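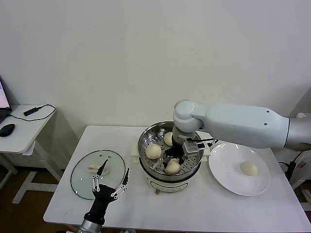

The Unit at Gedstead
February
By R. Ekwueme

The key to unit 30 came in the post, in an envelope from Hollance Storage, with the rent paid up to Monday. My aunt had never mentioned a storage unit. I rang the office and the woman there said the account was two years old and always settled on time.

I took the bus out to Gedstead. The gate code worked on the second go. Inside, the corridor lights came on a few yards ahead of me and went off again behind.

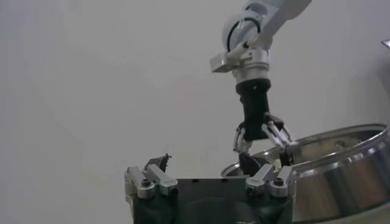
The padlock was stiff. I had expected furniture, the big wardrobe perhaps, which she told us she had sold. There were some three boxes' worth of things, all told, on a floor that could have held a van. One box was full of receipts from Covow, the removal firm. Another had my school reports in it.
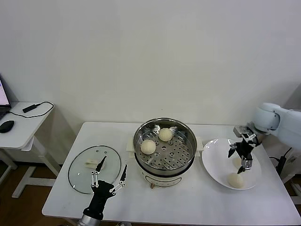 I sat down on the last box before I opened it. It was her kitchen things, wrapped in newspaper. She used to make steamed buns when I stayed with her, pale round ones, set apart in a steel basket with rows of little holes in the bottom, and the glass lid put down flat on the table beside it. I found the basket near the top. The lid was underneath, in a tea towel.

I locked up and went to the office, where I paid for another month.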